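**GRAMBRIDGE, 8 January 2021.** Ruddock, the small-batch granola maker on the east side of Grambridge, is adding two new oat bars to its line this winter, and we couldn't be happier with how they came out! Tart Cherry & Sunflower and Pear, Ginger & Flax go on sale this week at the bakery counter and through the Ruddock online store.

Both bars start with rolled oats toasted slowly in a low oven, then bound with date paste and a spoonful of honey. They contain no nuts, so they can go into lunch boxes at schools that ask for that (please check your own school's rules first). They're soft enough for younger kids to chew and sturdy enough to ride around in a coat pocket on a cold walk.

The cherry bar took the longest. Early batches were too sticky, then too crumbly, and for a while the cherries kept sinking to the bottom of the pan. Chopping them smaller and folding them in last fixed that, and a pinch of salt brought the whole thing together.

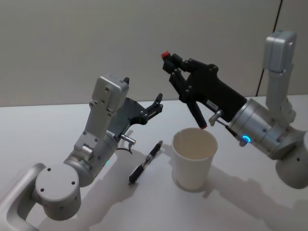
Siyabonga Potgieter tried both bars before launch and wrote back the same evening to say that the pear one "tastes like the corner piece of a really good crumble," and that a little more ginger wouldn't hurt. We listened, and there is a little more ginger.

The pears come from Broremach Orchard, where they are sliced and dried before they get to us. Dried pear can be leathery, so we soak ours in warm apple juice until it plumps up, and whatever juice is left goes into the date paste. It's a small step and it makes the kitchen smell wonderful.
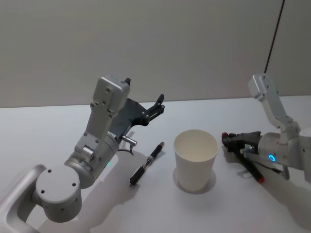 The first run is 3000 bars, split evenly between the two flavors. They come singly or in a mixed box of 40, handy for offices, teams and anyone with a very full snack drawer. Keep them somewhere cool and dry once they're home. They also freeze well, and a frozen cherry bar broken over plain yogurt makes a fine breakfast!

Vestutwood Market will carry the single bars next to our regular granola, and will have samples out wherever local rules allow it. Shoppers who already get the Ruddock monthly granola bag can add either flavor to their next order through their account page.

We're already playing with a summer bar for July, with lemon and puffed millet, and would love to hear what else people want to see. Ideas can be left in the comments box at checkout or on a card at the Grambridge counter.

**Press contact:** Ruddock Granola, Grambridge. Samples and full ingredient lists are available to food writers on request.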